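Inicio > Revista > Energía y municipio > Redes de calor

Redes de calor de baja temperatura: lo que enseña el expediente de Tradholm

La conversión de una red de calor urbana de alta a baja temperatura suele presentarse como una operación hidráulica. En la práctica, la parte que consume más tiempo es administrativa y contractual. El caso de Tradholm, municipio que inició la conversión de su red hace tres inviernos, permite seguir el proceso con cierto detalle, porque el ayuntamiento ha publicado tanto los pliegos como las actas de seguimiento.

La red original trabajaba con impulsión a 95 °C y retorno a 70 °C. El objetivo del proyecto, denominado Sisay, es bajar la impulsión a 65 °C en régimen normal y reservar temperaturas superiores para los días de demanda punta. Con ese escalón térmico disminuyen las pérdidas de distribución y se hace viable incorporar calor residual y bombas de calor de gran potencia, dos fuentes que a 95 °C rinden mal o no rinden.

El ámbito comprende 127 subestaciones de edificio. La ingeniería Brosbridge, adjudicataria de la asistencia técnica, las clasificó según la superficie del intercambiador y el tipo de emisor interior. Las subestaciones con suelo radiante o radiadores sobredimensionados admitían el cambio sin obra. En las demás hubo que sustituir el intercambiador, equilibrar las columnas o ambas cosas. El acta de diciembre recoge que 18 edificios quedaron fuera de la primera fase por falta de acuerdo en la comunidad de propietarios, sin que existiera impedimento técnico.

El equilibrado hidráulico merece una observación aparte. Una subestación con válvulas mal ajustadas devuelve agua demasiado caliente, y basta un grupo pequeño de ellas para elevar el retorno de todo el ramal. El pliego obligaba a medir el salto térmico en cada acometida durante una temporada completa, antes de cualquier intervención. La medida retrasó el calendario, pero evitó cambiar intercambiadores que solo necesitaban limpieza y un ajuste de consigna.

La segunda dificultad fue el agua caliente sanitaria. A 65 °C de impulsión, el margen para mantener los acumuladores en valores seguros frente a la legionela es estrecho, sobre todo en los finales de línea. El proyecto optó por producción instantánea en los edificios pequeños y por un apoyo eléctrico local en los grandes — solución discutida, ya que traslada parte del consumo a la factura de la comunidad.

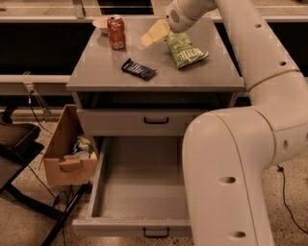
Una lectora de Redgate, el barrio con más finales de línea, escribe a esta redacción que el apoyo eléctrico se explicó tarde: «En la reunión informativa se habló de toneladas de CO2 y de calidad del aire. Del contador eléctrico nuevo nos enteramos por el administrador, con la obra ya contratada. No me opongo a la conversión, pido que el ahorro en la cuota y el gasto en luz figuren en la misma hoja».

La objeción está fundada. El contrato de suministro de Tradholm separa un término fijo, ligado a la potencia contratada, y un término variable por energía medida en la subestación. El consumo del apoyo queda aguas abajo de ese punto y no aparece en la liquidación. El ayuntamiento ha anunciado un anexo informativo para las comunidades afectadas, si bien su contenido no tiene carácter contractual y no prevé compensación alguna.

En el capítulo económico, la primera fase se presupuestó en 885 miles de euros, sin incluir la bomba de calor central, que se licita por separado. El reparto entre operador y municipio se fijó en función de la propiedad de los activos: el primario corresponde al operador, las subestaciones al municipio y el secundario a cada comunidad. Es un criterio claro en el papel, menos cuando una avería del secundario eleva el retorno y penaliza al conjunto.

Para corregirlo, el nuevo reglamento introduce una bonificación por retorno frío. La comunidad cuyo retorno medio se mantenga por debajo de 40 °C obtiene un descuento en el término variable, y la que supere 55 °C recibe un aviso y un plazo de subsanación. Brosbridge recomendaba además un recargo. El pleno lo retiró del texto final.

Queda por resolver la verificación de emisiones. El inventario municipal imputa al calor de red un factor anual único, de modo que una mejora conseguida a mitad de ejercicio se diluye en el promedio. La asistencia técnica propone pasar a factores mensuales, calculados con la mezcla real de fuentes. El cambio exige recalcular la serie histórica desde el año base, y el operador conserva datos horarios solo para los tres últimos ejercicios.

La licitación de la bomba de calor central sigue abierta. El emplazamiento previsto linda con la depuradora, cuyo efluente serviría de foco frío, y está pendiente del informe acústico.

Contacto con la redacción | Aviso legal | © Revista, 12 de octubre de 2026 | Volver arriba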